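July 25, 2024

Stream tests for the October conference, day two. Mostly me, Mireille Guillot in from lunch on.

Started with the signup form. 323 people on the list from the old site, 308 after pulling doubles. Two panels still have no moderator name on the page, left blank for now. Don't publish till Prollitz confirms the theatre.

Stream: ran 20 min on Zestik, then the same clip on Grekel. Zestik holds the picture better but chat lags, questions from home land well after the speaker has moved on. Grekel chat fine, sound drifts. By minute 20 lips are clearly off. Tried again with the laptop on cable insted of wifi, same drift. So not the wifi.

Captions: auto ones are awful with surnames. Nguyen came out three differnt ways in one talk. Mireille wants a name list loaded ahead for each panel, I agree, somebody has to type it though. Speakers to send spelling with their bio. Add a line to the bio email.
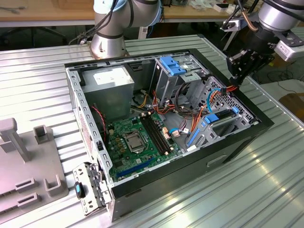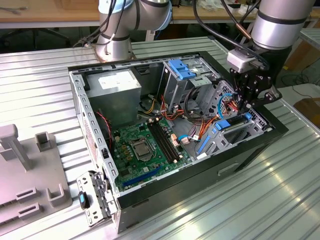
Case open, side panel off.

Short clips. Cut three from last year's blogger panel, 25 sec each, vertical. The one with the food writer is best by a mile. Colour looks green on my phone, ok on Mireille's. Check on a third phone before blaming the export.

Lemaire called re sponsor slide, they want it up between every panel. Said yes to between, no to during.

Hashtag still not settled. The short one is already used by a volleyball club.

To do
- name list template (me)
- Grekel support re sound drift, send them the clip
- Zestik chat: try with slow mode off
- bio email, new line on spelling
- ask Prollitz if the theatre has a wired port near the stage or only at the back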